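Saturday, February 29, 2020

An extra day this year, and I spent most of it on freight. Eifion called before breakfast to say the Tredberg cartons were still sitting at the port, all 181 of them, held up over a customs form that listed the old weight. I had that form in my hand in January! I read it twice and still missed it, so I can't very well blame the broker (though I did, a little, to Eifion).

Anyway, I got a load of wash together while I waited for him to call back, and it was nice to do something with my hands. 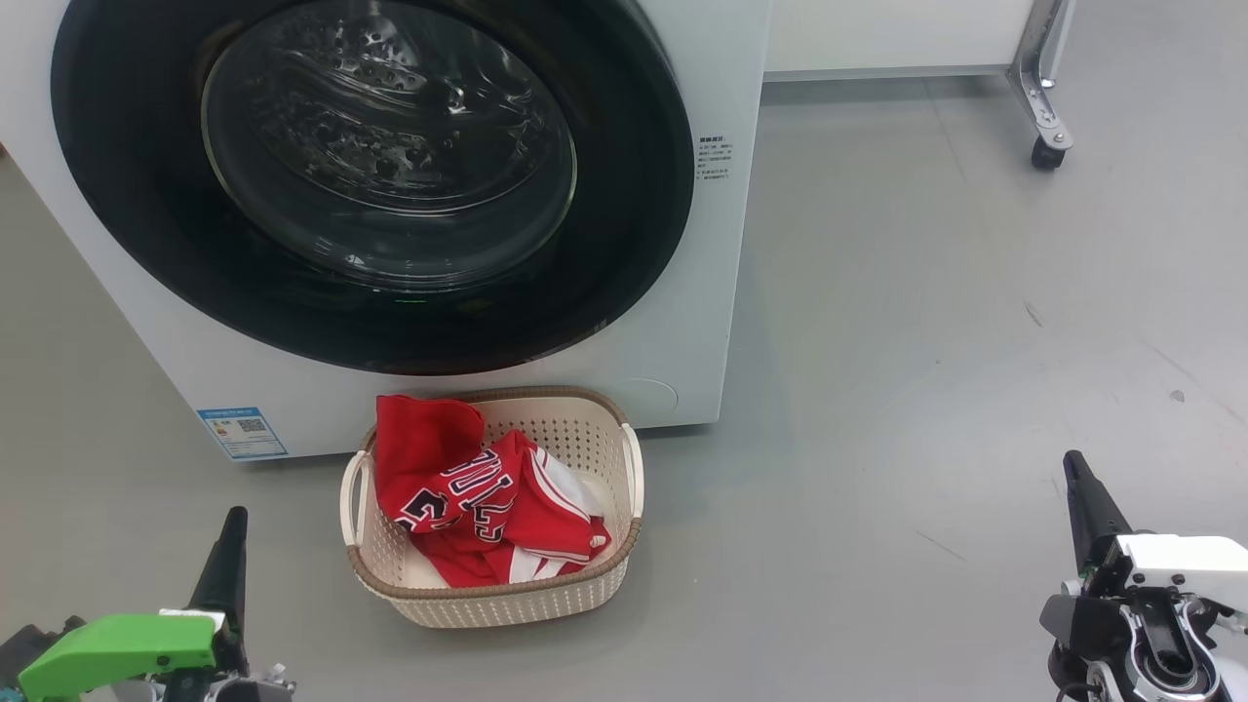 The washer, door shut.

He did call back, bless him, and Fanari will send a corrected invoice Monday if we pay the storage, $540 so far. I groaned, but we'll pay it. Waqas thinks we should split the next order into 3 smaller shipments so one bad form can't hold up everything – he's been saying so for ages, and I suppose I'll have to tell him he was right. Smaller loads cost more per carton, of course, and I went back and forth on it with a pencil until my tea was cold.

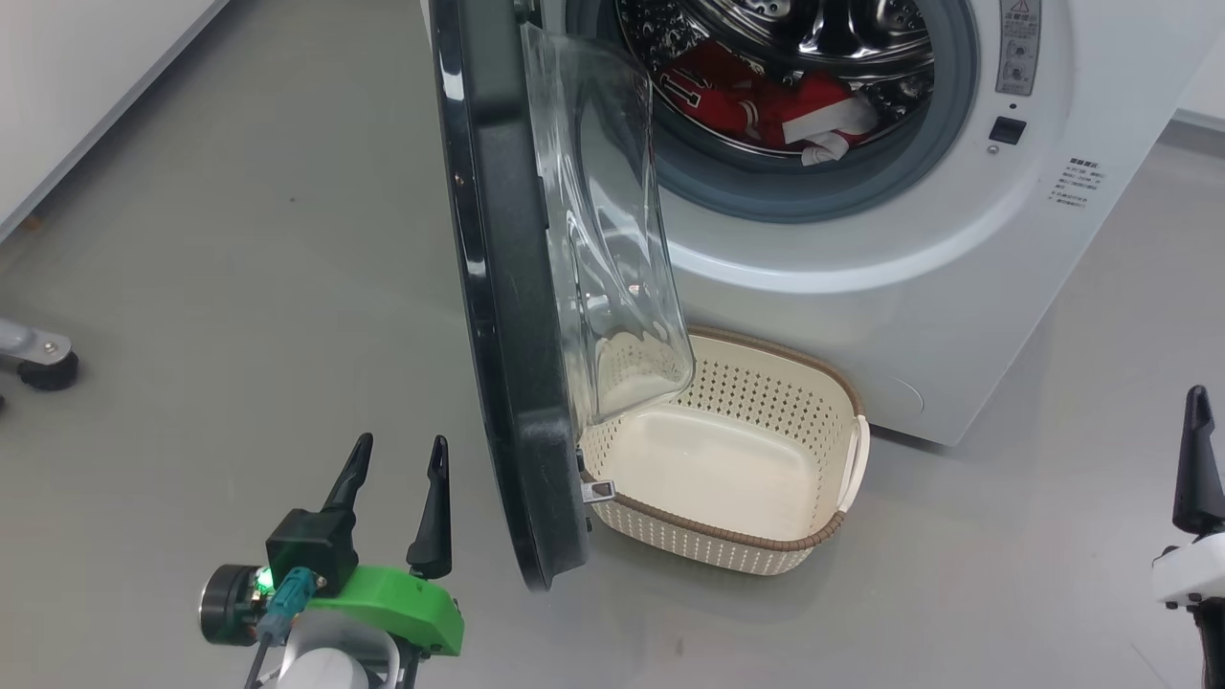

Red and white in the drum.

Wrote to Jarrah at the store to let him know his cartons will be late. He was so kind about it that I felt worse than if he'd yelled. Must look up the Dromden rates tomorrow, and find out whether they deliver on weekends.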